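Notice to the Incoming Tenant

The Vistovgate Housing Office writes in connection with the room allocated to you on the ground floor of the Belo building, Cletden. Please read this letter before you collect the key. It replaces all earlier letters, including the one that was addressed to the previous tenant and delivered to you in error.

The room measures 15 paces by four. The Office is aware that paces differ. The inspector who took the measurement has since retired, and it is his stride that appears in the register.

You will be supplied with a table. The table is entered as item 948 and must remain in the room for the whole of your tenancy. You may eat at it, write at it and fold linen on it. You may not lend it. At the close of each day the top is to be cleared and wiped from left to right, and nothing is to be left on it overnight, neither cup nor paper nor spectacles.

Several tenants have asked what happens if something is left. The Office can confirm only that an object found on the table in the morning is treated as belonging to the table. In this way item 948 has come into possession of a butter dish, a hymn book and 87 letters, all unopened, which are held on its behalf in the basement at Harasym Street. The letters were all in the same hand. The tenant who wrote them stayed for one winter and put one down each evening before going to bed. She was reminded of the rule and replied, courteously, that she had understood it very well.

When her tenancy ended she made no claim. She asked whether the table might be allowed to keep them together, and the Office agreed — the regulations did not provide for a refusal. The string was bought out of petty cash.

A bin and a tray are also supplied. The tray is blue and is to be kept at the left end of the table. The bin stands at the right. Tenants who have exchanged the two have reported poor sleep, and the Office asks that you do not try it.

You are asked to sign the register on arrival.

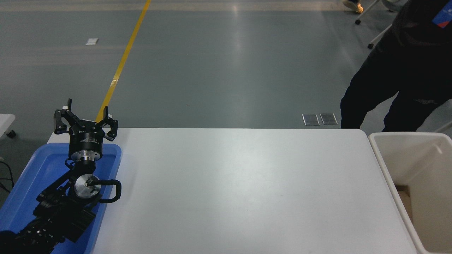

Cletden, 8 Aug 2022

The table is white and its top was found clear. The bin was in position on the right and the tray on the left. The inspector entered the condition as good and closed the register.

There remains one matter. Since the spring the Office has received a small number of letters addressed to the table, sent by post and correctly stamped. They are in the hand already mentioned. It is not within our powers to open them or to send them back, and the basement at Harasym Street is full.

They will therefore be delivered to your door. Kindly place each one on the table in the evening, when the wiping is done, and go to bed. It will be collected before you wake. You need not reply.

The key is available from the counter on weekday mornings.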